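Cuvard – a word list of household linen

Read me first

Hello, and thanks for downloading this. Cuvard is a list of words people use for the things in their airing cupboards, with a note of who says what and where. I started it after an argument over whether a flannel is a face cloth (it is, obviously) and it got rather out of hand. There are 1252 entries in this release, collected from 294 people who filled in my form, most of them in and near Drarnwood, with a decent number from further off who found it through the Skallinard mailing list.

What you get

The main file is cuvard_words.csv. It opens in any spreadsheet program. The columns are:

word – what the person wrote, spelling left alone
thing – my own plain label for the item, such as bath towel, fitted sheet, bolster case
place – town or village where they grew up, if they gave one
age_band – in steps of 20 years
note – anything else they wanted to tell me, and some of these are lovely

There is also a small file called doubles.csv, which lists the 149 words that turned up for more than one thing. "Throw" is the worst of them. People use it for a blanket, a bedspread, a sofa cover and, in one case, a tablecloth. I gave up trying to pick a winner and you'll find it under all four.

How I sorted things

I read every form myself, which is why it took so long. If somebody wrote "the big towel" I put it under bath sheet only if they said so elsewhere on the form, otherwise it stayed as bath towel. Colours were left out of the word column and moved to the note, apart from where the colour is part of the name (one family has "the greens" for guest towels, whatever colour they happen to be, and I wasn't going to lose that!).

Bottom sheet and under sheet are kept apart. I know they're the same thing. People felt strongly. 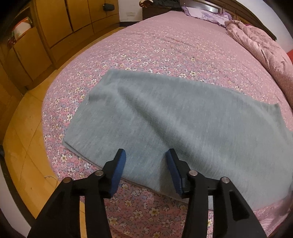
A towel-coloured sort of cloth on the pink floral sheet, both times.
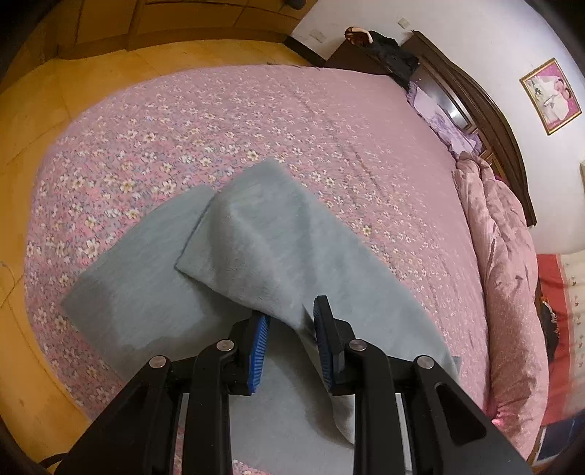
Folding words were an afterthought, so they're patchy. I only added the question in February, once the first batch of forms had already come back, and by then plenty of people had had enough of me. If you want to study "halving", "thirding" or "doing it like a letter", please treat that part as a taster. The place column is pretty thin there too.

Known problems

Ages are missing for a fair few rows. Blank means they didn't say, it doesn't mean zero.

Apostrophes came out as odd little squares in the older forms. I've fixed the ones I spotted – if you find more, send them over.

"Counterpane" is probably over-represented, as one sewing circle all filled in the form on the same afternoon and I suspect there was some conferring.

Using it

Do what you like with it, as long as you say where it came from. The short way to credit it is "Cuvard word list, Siriwardena". I'd love to hear if you use it in a class or a quiz.

Last tidied 2nd January. Next on my list is tea towels versus drying-up cloths, and I already have more forms for that than I know what to do with.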